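Derese Two-Finger Gripper, ribbed pad version
Made by Himus for the Trutham floor-tidying arm
$285, pads and mounting screws included

Please read before ordering or updating: lace release fault, firmware 167

Thank you for stopping by the Derese page. We're very fond of this gripper and we hope you will be too, but if you own one already (or you're about to), we'd like you to spend a few minutes on this notice before you look at the sizes and spares further down. In July we confirmed a fault in firmware 167 which can stop the fingers from opening after they've closed on something thin and floppy. Shoelaces are the usual culprit, with drawstrings a fair way behind.

Nobody has been hurt, we're glad to say. The first report came from Bergþóra Gunnlaugsson, who runs the fitting-out bench at our Sultedov workshop and was putting an arm through an ordinary shoe-tidying job late one afternoon. The gripper picked up a lace instead of the shoe, went to let go, and stayed shut. The arm then started back to its home position with the shoe swinging along underneath, and she pressed the stop button. 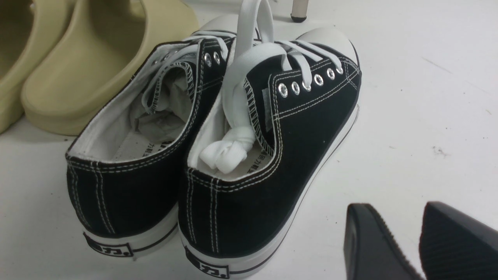
Firmware 167 decides whether the gripper is holding something by how far apart the fingers end up. A lace is so thin that the fingers come nearly together, the software concludes that the grip is empty, and the open command gets skipped as unnecessary. You can probably see where that leads! With a lace standing up in a tall loop, like the one on the right-hand canvas sneaker, one finger can go through the loop while the other closes from outside, and the fine ridges on the pad then hold on rather well. We designed those ridges to hold on, so we can hardly blame them, but it does mean that a gentle tug won't always free the shoe.

Is yours affected?

Open the Trutham control panel and choose About This Arm. If the gripper line says 167, you have the fault, whether or not you've ever noticed it. Earlier releases measured motor effort as well as finger spacing and aren't affected. Smooth-pad Dereses on 167 can fail in the same way, although the lace usually slides out by itself, and we'd like you to update those too.

What to do in the meantime

Set grip force to 200 in the panel (it ships at 800, the top of the scale) and turn off Automatic Return. The arm will then wait where it is after each put-down and ask you before it moves. It's slower, we know, and a bit of a nuisance if you're used to leaving it to get on with things while you make dinner, but please bear with us. Tuck long laces down inside the shoe before you start, and keep children and pets out of the arm's reach as you normally would.

If the fingers do stay shut:
Press the stop button and wait for the light on the arm to go amber.
Support the shoe with one hand so its weight is off the lace.
Turn the release screw at the base of the gripper anticlockwise until the fingers part.
Leave the arm stopped until you've changed the two settings above.

Please don't cut the lace while the arm is still powered, and don't pull the fingers apart by hand. The drive gear is small and it will strip.

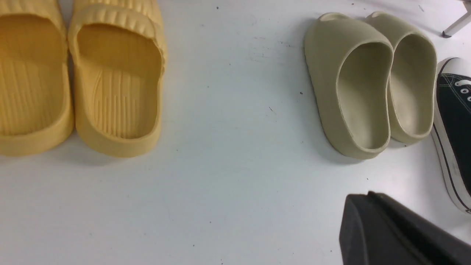
Slides and a canvas sneaker on the floor, with the Derese at lower right.

Slides and other shoes without laces

We've had quite a few kind letters asking whether the gripper can still be used for sandals, and yes, it can. A thick moulded sole keeps the fingers well apart, so the software knows it has something and opens when it's told to. Do lift any lace-up shoes out of the row first, though. The arm chooses its own order, and a sneaker sitting right beside a slide may well be the next thing it goes for.

The repair

Tsutomu Kaneko has rewritten the release routine so that an open command is always carried out, whatever the software believes it's holding. His version also checks motor effort before the arm is allowed to travel, and stops if the two readings disagree. It's being tried on our bench arms now and will appear under Updates in the control panel once we're happy with it. There's no charge and nothing to send back.

If you've stripped a gear or bent a finger through this fault, write to the Sultedov workshop with your order number and we'll post you the parts. Anyone who'd sooner have smooth pads can swap their ribbed ones at no cost, and we'll pay the postage both ways.

New grippers ordered from this page will be held until the corrected firmware is loaded. You're welcome to order now and keep your place, or to cancel at any time before yours is packed.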